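Morley 423 Desk and Bench Top Oil
Clear penetrating finish for interior timber worktops
Product code: MO-423
Pack size: 4 L tin
Distributor: Charpentier Timber Finishes

Morley 423 is a solvent-borne oil for solid and veneered timber desks, benches and tabletops. It cures within the surface fibres and leaves a low-sheen finish that can be repaired locally. It contains no pigment. Colour change on application is limited to the darkening normally produced by a clear oil, and is more pronounced on open-grained species.
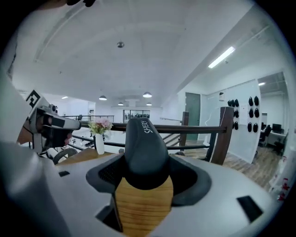
Page last modified: 2024-03-31 (J. Barbier)

Suitable substrates
Interior hardwoods and softwoods, bare or previously oiled. Veneers must be tested on an offcut before the full top is treated. Not suitable over polyurethane, acrylic lacquer, melamine or wax. Waxed tops must be stripped and sanded back to bare timber.

Preparation
Sand along the grain and remove all dust by vacuum. Wipe down with a lint-free cloth lightly dampened with Orkum 983 thinner and allow to flash off. Moisture content of the timber must not exceed 10 per cent at the time of coating. Mask metal grommets, cable ports and edge trims.

Application
Stir thoroughly; do not shake. Apply a thin, even coat by short-nap roller or white pad and work it into the grain. Remove all surplus before it becomes tacky. Surplus left on the surface will cure as glossy patches and will need to be abraded. Allow to dry overnight with good airflow, de-nib with a fine grey pad and apply a second coat in the same manner. End grain may need a further coat.
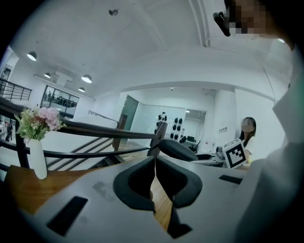
Wooden tabletop, orange-brown tone, grain visible.

Service and maintenance
Avoid wet cleaning until fully cured. Clean with a damp cloth and pH-neutral detergent. Ammonia and bleach will dull the finish. Worn areas can be abraded by hand and re-oiled without treating the full top, although a slight difference in sheen may be noticeable under raking light.

Storage and safety
Store upright in a cool place with the lid fully seated. Skinned product should be strained before use. Oil-soaked rags can self-heat: lay them flat outdoors to dry, or submerge them in water in a lidded metal container before disposal. Refer to the safety data sheet before opening the tin.

Related items
Orkum 983 thinner
Skellier white application pads
Skellier fine grey abrasive pads

Technical enquiries: Marek Machala
Trade accounts and colour samples: Precious Manalastas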